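Foro Talleres y Automatización > Manipulación de textil > Puesta a punto de célula de dos brazos para doblado

rodamiento_viejo
Buenas a todos, y perdonad de antemano el ladrillo, que ya sabéis que cuando me pongo a escribir no encuentro el freno. Desde febrero llevo yo el mantenimiento de la célula de doblado del taller, la de los dos brazos sobre perfil de aluminio, y quería contaros cómo la tengo montada para que me digáis qué cambiaríais. El trabajo es coger prendas, doblarlas y dejarlas en la cesta. Los cierres de las pinzas son dedos amarillos con almohadilla negra en la punta, y ahí empiezan mis dudas, porque las almohadillas se me van puliendo y hay días en que la tela fina resbala una barbaridad.

Lo que hago ahora, por si sirve de algo: antes de arrancar paso un paño apenas humedecido por las almohadillas, abro y cierro las pinzas 10 veces en vacío escuchando si rozan, y compruebo que la cesta está en su sitio y bien orientada.

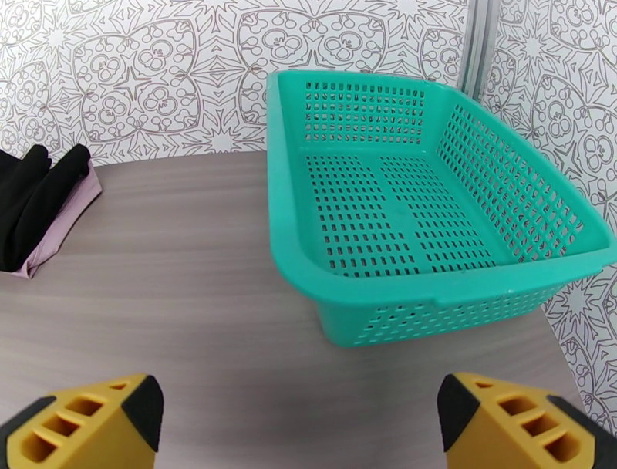 Lo de la cesta me ha dado más guerra de la que me gustaría reconocer. Pesa poquísimo, y en cuanto un dedo toca el borde al soltar la prenda se desplaza, y a la siguiente ya no cae donde debe. Probé a marcar la posición con cinta y mejoró algo, pero la cinta se levantaba y acabé quitándola. ¿Vosotros la fijáis de alguna manera o lo corregís por programa?

Un abrazo y gracias por la paciencia :)

lola_perfiles
¡Qué alegría leer a alguien que le dedica cariño a estas cosas! Yo con la cesta no me complicaría la vida: cuatro gotas de silicona en la base, las dejas curar toda la noche y ya no patina. Tengo una así en una célula de Pridulance y lleva meses quieta. Eso sí, desengrasa antes el plástico, que si no se despegan enteras y es muy triste verlas rodar por la mesa.

De las almohadillas, ¿cada cuánto las cambias? Yo las cambio cada 900 ciclos, aunque tengan buena pinta.

Tovar
Pues yo ahí no estoy de acuerdo, Lola, y mira que nos llevamos bien. Cambiar almohadillas por calendario es tirar dinero. Yo haría una prueba de agarre: coges un retal de la tela más fina que dobles, cierras la pinza, tiras con un dinamómetro pequeñito y apuntas el valor. Cuando baja un 20 % respecto a la almohadilla nueva, se cambia, y si no baja se deja tranquila. En mi taller algunas han durado más del doble que otras del mismo lote.

Y lo de la silicona en la cesta tampoco me convence del todo. Si un día un brazo la empuja de verdad, prefiero que la cesta ceda a que lo haga la muñeca.

lola_perfiles
Hombre, Tovar, que son cuatro gotas, no un anclaje químico. Ceder, cede igual. Pero lo del dinamómetro te lo compro, me parece muy buena idea y no se me había ocurrido nunca.

Estrella Serrano
Buenas tardes. Me meto en la conversación porque me dedico a poner en marcha células de este tipo y casi siempre veo que se mira mucho la pinza y poco la base. Antes de tocar nada más yo revisaría el apriete de las placas de los brazos al perfil. Las tuercas en T se van asentando con la vibración, y un juego pequeñísimo en la placa se convierte en varios milímetros cuando el brazo está estirado. Tuve un caso en Akar en que llevaban semanas retocando posiciones por programa (¡pobres!) y era un tornillo de la placa izquierda.

¿Podrías subir una foto de la célula entera, con el perfil delantero y las placas? Con eso se habla mucho mejor.

rodamiento_viejo
¡Claro que sí, Estrella, faltaría más! Va la foto de la célula con una prenda negra a medio doblar.

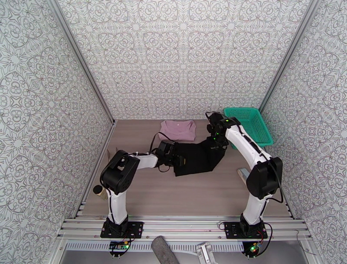
La célula con los dos brazos sobre el perfil, la prenda negra en el centro y la cesta al fondo a la derecha.

He seguido tu consejo con la llave dinamométrica y he encontrado 3 tornillos por debajo del par, todos de la placa derecha. Los he reapretado en cruz y mañana repaso el punto de referencia de ese brazo, que me imagino que habrá que volver a ajustarlo.

Estrella Serrano
¡Pues mira qué bien! Sí, repasa la referencia sin falta, y haz una marca de pintura en cada tornillo para ver de un vistazo si se ha movido alguno. Otra cosita: vigila los cables que hacen bucle por encima de la pinza izquierda. Con la muñeca girada al máximo comprueba que no tiran, muévela a velocidad lenta y con la mano cerca de la seta. Si hace falta, dales un poco más de holgura - un poco nada más, que si sobra cable se engancha.

Tovar
Suscribo lo de la pintura. Y las placas electrónicas que asoman debajo de las bases yo las metería en una cajita. Al aire les va a caer toda la pelusa del mundo.

rodamiento_viejo
Lo de la cajita me lo apunto, que pelusa aquí no falta. ¿Ventilada o cerrada?

Tovar
Ventilada, con rejilla por abajo. Tengo el dibujo de una que hice para Evideck, te lo paso por privado esta noche.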